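Last updated 5th May. If your question isn't answered on this page, write to Manju at the Stovdale Swap desk and she will answer it, usually in fewer words than you'd like.

# Stovdale Toy and Game Swap: Frequently Asked Questions

## What is the swap?

You bring toys and games your household is done with. You take home toys and games some other household is done with. The amount of plastic in Stovdale stays exactly the same, but for a few weeks it's all new to somebody.

We hold it twice a year in the Zatard building on the second floor. The next one is in August.

## Does it cost anything?

Three dollars a family, which goes toward the room. Cash is easiest. We have a card reader and it has moods.

## How do the points work?

Everything you hand in gets points, and you spend those points at the tables. Small things like card decks, single cars and finger puppets are one point. Board games and puzzles are three. Anything that takes two hands to carry is five. Anything that takes two people to carry should have been mentioned to us by email first.

You can't buy points with money. A man once offered Manju forty dollars for the train table and she still brings it up.

## Do points roll over?

Yes, to the next swap only. After that they vanish. We tried letting people keep them forever, and one family reached 197 and came in like landlords.

## What won't you take?

- Stuffed animals, unless they still have the store tag on
- Car seats, cribs and anything else with a safety recall history we can't check
- Slime, putty, dough, or any container that used to hold them
- Toys with the battery door missing
- Recorders (we have heard them)

Magnets are fine when they're sealed inside the toy. Loose ones go home with you.

## My puzzle is missing a piece. Can I still bring it?

If you know it's missing and you write that on the lid, yes, for one point instead of three. You'd be surprised how many people don't mind. If you don't write it on the lid, someone will spend a week of evenings finding out, and then that person will come to the next swap and look at you.

We do not count puzzle pieces at the door. Aniela Głowacki counted one at our very first swap, a 588-piece harbor at sunset, and afterward she asked to be moved to parking.

## How should I pack things?

Use something open on top that we can see into and that you're willing to carry home again. Plastic bins are ideal. Trash bags are not, however firmly you tie them, and the firmly tied ones are worse.

Keep sets together. Bag up the small parts and tape the bag to the big part. Put your name on your bin, on the side and not on the lid, because lids wander off and end up on other people's bins.

Empty bins get stacked by the stairs once we've sorted what was in them. Please pick yours up before you leave. We currently own several that we never asked for.

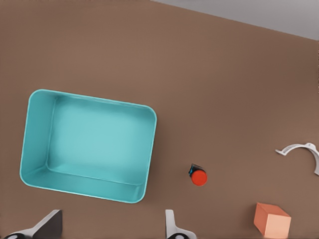

## When do the doors open?

Drop-off is at nine and the tables open at ten. If you come at eight thirty you may stand in the hallway with the others.

You can drop off and shop on the same visit. You can also drop off the week before at the Hyun bakery on the corner, whose owners are very patient, but please don't leave more than two bins there. They're trying to sell bread.

## Can my kids come?

Sure. You should know what you're getting into. Some kids will cheerfully hand over a dinosaur at home and then see it on a table with another child's hand on it. We've had negotiations that lasted longer than the swap.

Some parents leave the kids at home and bring back a "surprise." It's up to you. Under 13 they need an adult in the room with them, and the adult has to be theirs.

## Is there a limit on how much I can take?

Only your points, and your trunk. For the first half hour we ask for one five-point item per family. After that it's open season, and in the last fifteen minutes everything drops to one point, including the things that didn't move for good reasons.

## What is Fimow, and why do people keep asking for it?

It's a marble game from a local maker who stopped making it. We've had two copies come through, ever. No, we can't hold one for you. There are 17 names on the waiting list, and the waiting list has no official standing whatsoever.

## What happens to the leftovers?

Anything decent goes to the after-school program downstairs, who get first pick and are choosier than you'd think. Broken stuff gets recycled where we can manage it.

## Can I get something back if I change my mind?

Before ten, yes. Find Manju Shukla, tell her what it looks like, and she'll hand it over without comment. After ten it belongs to whoever is holding it, so check under the couch cushions of your conscience the night before.

## Can I help out?

Please. We need people to sort from eight to ten and to fold tables at the end. Helpers get ten points and a cinnamon roll. Email the desk with your name and whether you can lift things.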